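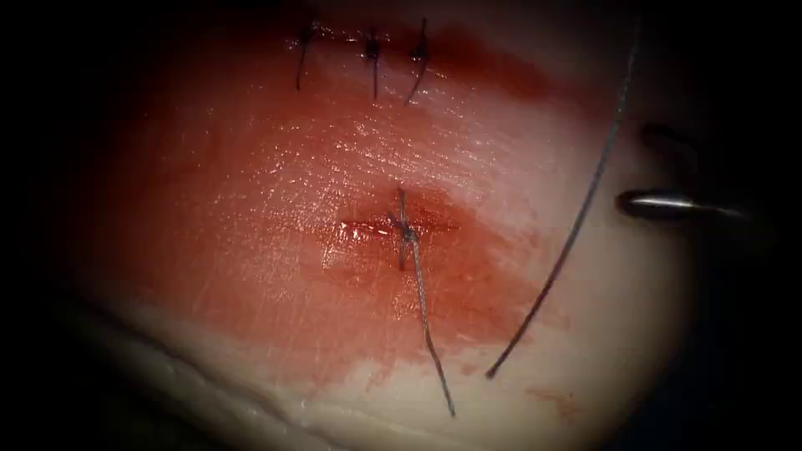 Robotic Suturing Lab, Unit 4: Rules for Tissue Pad Work
Instructor: Gwenllian Bowen

Read before your Monday session. These rules apply to every pad exercise, whichever console you use.

1. Keep the instrument tips in view whenever they are moving. If a tip drifts into the dark part of the field, stop and move the scope before you go on.

2. Place interrupted sutures one at a time. Tie and check each knot before starting the next.

3. Know where the whole thread is. A long thread lying across the pad can catch under a knot you have already tied.

4. Hold the needle with the driver only. Grip thread by the tail where you can, as the jaws will fray it.

5. Do not pull to feel for tension. The Steltgate console gives no force feedback. Watch the tissue edges and stop when they meet.

6. Leave both tails on until the knot has been checked, then trim.

7. Call out "hands off" before leaving the console. The bedside partner answers before touching the arms.

Recording
Log the pad number, start time and every dropped needle. Last year's set has 467 graded trials, and 31 were thrown out for missing log entries. Recordings go in the Trarau folder the same day.

Reading for next time: Drorker manual, sections on arm collision and emergency stop.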